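Section 4. Two-arm table cell: bring-up, cable check, book pick test

Applies to: Nimham table cell, left and right arm, Plelero control software. Last edit July 27, 2025. Replaces the old sheet from November, throw that one out.

Read 4.1 before you touch anything. Rest can be read as you go.

4.1 Before power

CAUTION: arms can drop a little when the brakes let go. Hands off the table, and anyone standing close steps back before the enable.

1. E-stop pressed in. Check it by pushing, not by looking.

2. Both controllers off at the wall. Wait for the fans to stop.

3. Clear the table top. Screws, tape, hex keys, cups. Only the test objects stay, and those go on later (4.5).

4. Wipe the table with a dry cloth. No spray. Spray gets under the base plates and then you are taking the base off.

5. Base bolts, left arm: wrench on each one, cross pattern. Paint mark should line up. If a mark is off, stop and go to Section 7.

6. Same for right arm.

Note – the bolts loosen mostly after a crash stop. If the log shows a crash stop since the last check, do steps 5 and 6 twice, once now and once after the warm-up.

4.2 Cables

Most of the faults on this cell are cables. Take the time here.

1. Start at the left base. Follow the arm cable by hand from the connector, over the table edge, down to the controller. No kinks, no flat spots, nobody's chair on it.

2. Connector collar finger tight plus a bit. Don't use pliers.

3. Go along the arm to the gripper. Cable must have slack at every joint. Test for slack: bend the cable away from the link, a finger should fit under it.

4. Loose loops at the gripper end get one strap, hook-and-loop only. Zip ties cut into the jacket. We have lost two cables that way.

5. Repeat for the right arm. The right one has wraps around the joints, so turn each wrap by hand and make sure it slides.

6. Cables on the floor: push them back under the table, away from where the operator stands.

CAUTION: do not unplug an arm cable with the controller on. Not even for a second. It can take out the encoder board and the arm then needs a full factory zero.

4.3 Power up

1. Wall switch, left controller first, then right. Wait 4 seconds in between. If they come up together the Plelero software sometimes swaps the two arms, left becomes right. You will notice when the wrong one moves.

2. Wait for the lights on the base connector panels. Green on both arms before you go on.

3. One arm green and other one dark: power off, back to 4.2 step 2, reseat the connector, try again. Twice at most. Still dark, see 4.7.

4. Log in on the cell PC. Start Plelero. Load the profile named TABLE-2.

5. Release the e-stop (twist, it pops out).

6. Press ENABLE LEFT. Listen for the click of the brakes. Then ENABLE RIGHT.

Note – if you hear a buzz and no click, press the e-stop right away and write down the joint number on the screen.

4.4 Warm-up and zero

1. Speed slider to 10 percent. Leave it there for all of 4.4.

2. Run WARM LEFT. Takes almost 156 seconds. Do not skip it in the morning, the first joint is stiff when cold and the zero comes out wrong.

3. Run WARM RIGHT. One arm at a time, never both.

4. Run FIND ZERO on both. The screen shows an offset for each joint. Anything in yellow, run it again. Anything in red, stop.

5. Open and close each gripper three times from the screen. Fingers should meet flat. If one finger leads, loosen the finger screw a half turn, close by software, tighten again.

6. Send both arms to PARK. In PARK they fold outward, one to each side, and the middle of the table is free.

7. Save the zero file. Use the name the software offers. Don't make up your own, the loader wont find it.

4.5 Reach check with two books

This checks that each arm gets to its own side of the table and that the overhead view and the arms agree on where things are. Books are good for this. Flat, a bit heavy, they slide if the gripper comes in wrong.

1. Use two paperbacks, thick ones. Different covers, so the software can tell them apart. Plain covers get mixed up.

2. One book goes left, close enough for the left gripper to get to without the elbow going straight. A bit of tilt is OK and is even better, it tests the wrist.

3. Other book goes to the far right, near the back edge of the table. That is the hard spot for the right arm.

4. Jog the left gripper to the far side of the table and hold it there, fingers down. Check the book is still in front of it and nothing hangs between.

5. Press LOCATE. Two boxes should show up on screen, one per book.

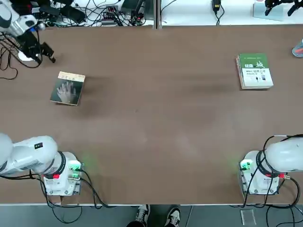 Wolde asked after the first run why the right-hand book has to sit so near the back edge, when the middle would be easier and still pass. The middle does pass, every time, and so it tells you nothing about the right arm. Keep it at the back. If the right arm can take a book from there it can take one from anyplace on its side.

6. Run PICK TEST LEFT at 10 percent. The arm comes down, closes on the short edge, lifts a hand's width, puts back.

7. Watch the book, not the arm. If it slides before the fingers close, the height is off. Change Z in small steps and rerun.

8. Same with PICK TEST RIGHT. Keep your hand on the e-stop, this one goes close to the back edge.

9. Both passed: speed to 40 percent, one more run per arm.

10. PARK. Write the result in the log, with the code from the screen. A good run gives 2305. Any other code, look it up in 4.7 before you carry on.

CAUTION: do not reach in to straighten a book while an arm is enabled. PARK first, then e-stop, then reach.

Note – glossy covers throw back the ceiling light and LOCATE may lose the box. Turn the book a quarter turn and press again. Dont change the camera settings for this.

4.6 End of day

1. PARK both arms.

2. DISABLE RIGHT, then DISABLE LEFT.

3. E-stop in.

4. Controllers off at the wall. Wall switch last, always.

5. Books back on the shelf. Left on the table they show up in the next person's LOCATE.

6. Floor check under the table. Small parts roll under there – spacers, clear covers, screws.

7. Close the log.

4.7 If something is wrong

Lights dark on one base. Connector, see 4.2. If the connector is fine, swap the two wall plugs (power off). Problem moves to the other arm: bad supply. Problem stays: bad arm cable, order from Tekik, give them the number on the controller lid.

Left and right swapped on screen. Both controllers off, start again from 4.3 step 1 and wait properly this time.

Zero in red. Look for a cable pulling on the joint. Free it, FIND ZERO again. Still red, do not run. Section 7.

Gripper closes but drops the book. Worn pads. Change both pads on that gripper, never one alone.

LOCATE shows one box. Books too close together, or one is out past the table limit line. Move it in a little.

LOCATE shows three boxes. Something got left on the table. Go back to 4.1 step 3.

Pick is off by the same amount each time. Base has moved. Bolts first (4.1), then FIND ZERO, then the reach check over from the top.

Arm stops halfway, no message. Check the e-stop, it gets bumped by people leaning on the table. Otherwise restart Plelero, no need to power down the arms.

For pad and finger part numbers see Section 9.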